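Roltside opens training room for spill-wiping robots in Dukholm

DUKHOLM, February — Roltside has opened a training room where kitchen staff teach robot arms to clean surfaces by steering them through the job. The first task is wiping up small spills of sauce.

Operators work in one of two ways. They can hold the arm and move it through a wipe by hand, or drive it from a desk with a pair of remote handles while watching the view from the wrist camera. Each run is saved with the camera pictures and the arm's movements, and the control software is trained on the result.

The team has recorded 3,013 runs so far, using 14 operators. Of those, 185 were set aside for testing and are not used in training. 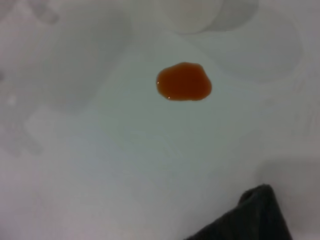 A spill on a white surface, seen from the wrist camera.

Thick liquids were chosen first. An operator has to decide where to set the cloth down and how hard to press, and these choices are difficult to write out as rules. Runs that go wrong are kept and labelled — a smeared edge is useful to the people checking the software.

Menzies supplied the remote handles and will maintain them for the length of the project. Recording on a second task, drying worktops, starts once the sauce runs are complete.

Catering firms that would like to send staff for a session can apply through Roltside's Dukholm office.

ENDS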